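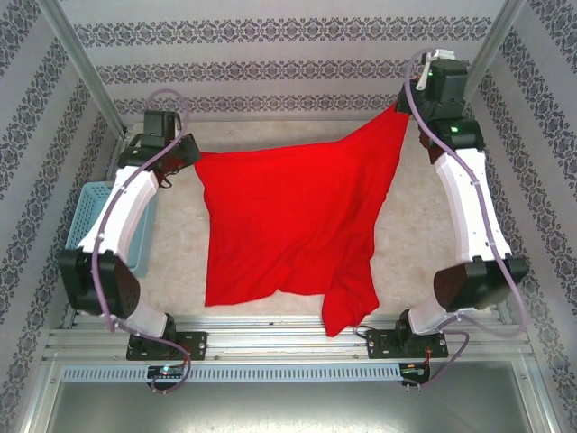 3 min read

September 3, 2025. Folding station, bench log. Me (Yanti) on the keyboard, Arif and Sekar on the leader arms, Amerley in and out between classes. We're finally on shirts! The towels were fine for learning the controls but everybody was sick of them, and the Sitompul round asks for a garment anyway, so shirts it is. The step giving us grief is the stretch, when both grippers have a top corner and you want the cloth to open out flat before it goes down. With the red one hanging off its two upper corners, the right side pulls tight up toward its gripper while everything underneath goes to loose folds, and then you get that long fold drooping on the lower right, down toward the front rail. If you lower from there, you're laying down a fold you never asked for. So most of my notes today are about that one droopy corner.

What Arif does is level the two grippers first and only then pull apart. Sekar pulls first and levels later, and he's faster, but I think he's getting away with it on account of having good hands. When I tried it his way I yanked the cloth clean out of the left gripper twice in a row and had to go get a snack. We agreed (after some grumbling) that for the training set we all do it Arif's way, even if it costs time. Mixing two styles is what wrecked the towel policy back in August, when it would start one move, change its mind and finish the other one. I don't want to debug that again.

Settings, so I quit asking:
Episode limit is 700 steps. We had it shorter and people were rushing the last fold.
Gripper close value stays where Sekar put it. Please don't touch it, and if you do touch it, write it down here.
Save folder is gostovura_shirt, not gostovura_towel. Guess who saved 6 episodes into the towel folder this morning. They've been moved, and the index has been rebuilt.

Total in the set is now 2266 episodes with the towels included. I'm not sure the towels should stay in. Amerley says keep them, since the reach and the pinch are the same motion and more of that can't hurt. Arif wants a shirts-only run to compare against. My vote is to train both overnight and look at them side by side, it's only computer time and Drevolent (our sad old training box) isn't doing anything else this week.

Cable note. The purple one on the right arm loops over the top of the gripper before it heads down the link, and when I roll the wrist all the way over I can feel it start to tug. Aiman, you did the routing on these, could you give it a bit more slack up top? The left one feels better but please check it while you're in there. I'd do it myself but last time I redid a clip I got a lecture, a deserved one.

Also the Sirnent viewer still crashes if you scrub backward past the first second. Restarting it works. I have not looked into why and I'm not going to before the demo.

Ideas I don't want to lose:
Try a pause after the stretch, just long enough for the swinging to die down, and only then start lowering. My best tries today all had one in them by accident, when I stopped to talk to somebody.
Start from messier piles. We've been dropping the shirt pretty neatly and that's cheating a little.
Ask Amerley if sleeves in first or sleeves in last, she had an opinion and I didn't write it down.

Next session Sekar wants to start with the messy piles. I'll bring the long hex key back, it's in my backpack, sorry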